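Call for participants: folding and sorting trial, Lullstead

Pravano is looking for people to fold jeans on a bed. I'll say at the outset that I'm not convinced folding methods make any difference to anyone's life, and I was the one asked to run this. If you think you have a system, I'd like to watch you use it when the sheet is slipping and the denim is stiff.

Denim on printed bedding, the kind of surface you'd be working on:

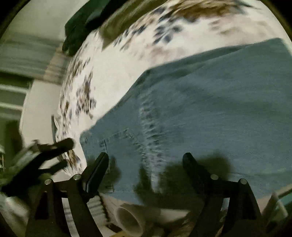
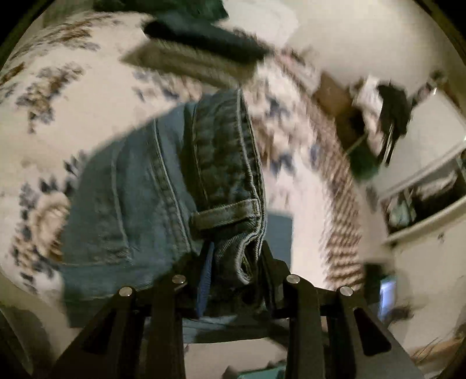
Linnea Öberg thinks the bed is the wrong place to do it and wrote back to the first draft of this notice: "Put them at a table. A mattress gives under your hands, so every crease ends up a little off, and then you'll blame the method." She may be right. But most of the people I asked fold their laundry on the bed, so the bed stays, and anyone who wants to argue for tables can put it in the comments box on the sign-up form.

What you would do

You'll get a pile of clean clothes, heavy on jeans, and a made bed with the covers pulled flat. You fold them the way you do at home. Then you fold the same pile the way a printed card tells you to. The card comes from a storage advice booklet called Bindine, which claims its fold keeps a drawer neat for a whole season. I have read the booklet twice and found no sign that its author ever owned a drawer that was too small.

After that you pack both piles into a dresser drawer, take out one pair from the middle, and put it back. I expect this is where most systems fall apart.

A session lasts 40 minutes. We're running them through January, starting at 9 in the morning, in the upstairs room at the Dervishi building. There are stairs and no elevator. Sorry about that.

Who we want

We have 19 places. You should be over 18 and do your own laundry most weeks. Being good at it is no advantage. We'd like a few people who leave everything in the basket until it's gone, and I suspect they'll be the hardest to recruit.

Please don't apply if you sell organizing services, or if you've given a talk on closets. We had some of both in the last round and learned mostly about their websites.

You'll need to be able to stand and bend over a bed for the length of the session. Tell us if you'd need a chair and we'll set one out.

What you get

A gift card for groceries and your bus fare back. There's coffee. You won't receive a certificate, and we won't tell you your folding type, whatever the flyer from last year said.

What we don't promise

Results. The last round produced 834 written comments and I couldn't find a clear winner in them. People liked the fold they came in with. If the same thing happens again, the report will say so in plain words, and everybody who took part will get a copy.

How to sign up

Fill in the form at the Pravano front desk or ask for one by mail. Write a line or two on how you fold a pair of jeans now, starting from the waistband. Drawings are fine. Gergely Somogyi handles the schedule and will reply with a time. If you can't make it, let him know so the place can go to the next person on the list.

Questions about the method go to me, Eleni Georgiou. Complaints about the Bindine card can come to me too.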